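Somura's arm learns to tidy up, within reason

Rostislav Zelenák's method has one idea in it: let the arm look again after every single grasp, and throw away the plan it had before. The paper takes 3 pages to say this.
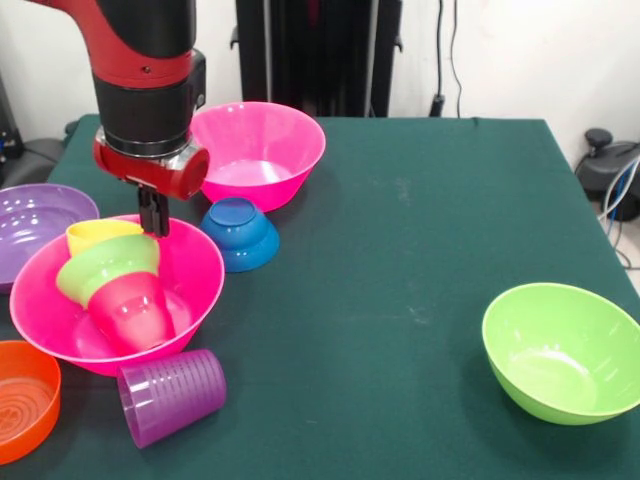
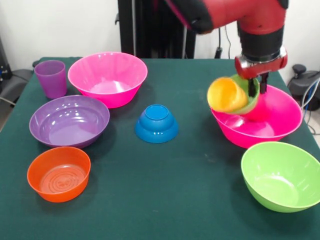
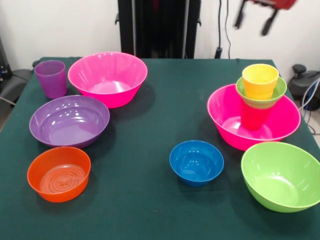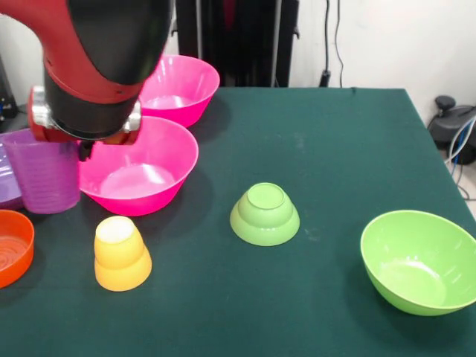 Bowls, cups and green cloth at the Čierny lab.

What it was trained on
The arm saw 2,000 recorded grasps, then went into trials of 100 moves each. Its best score was 80 clean placements – better than my kitchen manages. Plotik, the older planner, gets a rematch in February.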